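Wednesday, December 28, 2022
Kitchen bench, Ginville unit

Spent the morning on the cutlery drawer and the counter, as agreed with Khadija. The drawer still jams if the tall things go in crosswise, so for now it stays as a single mixed drawer until the Curnness dividers come. Ordered 2 in October, no word yet. Will ring Fedeck after the break. 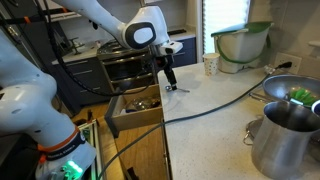
Drawer open, small spoon on the counter, green-lidded bin at the back.

Spoons: teaspoons to the front, serving pieces behind. Mirjana wants the handles all facing one way. Fine by me, but someone has to keep it up.

The long green cable needs a better route than straight across the counter. Ask Ljubica about a clip along the wall under the outlet. 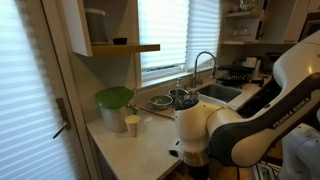 Bowls can live between the bin and the sink for the time being. It's close to the tap and leaves the front of the counter free for sorting. Dish rack stays to the right of the sink. Deolinda asked for a second rack, but I don't see where it would go.

Spent a bit over 88 dollars on dividers and hooks so far. Receipts are in the blue folder.

To do: wipe out the drawer, label the front, find the other tea towels.

I.M.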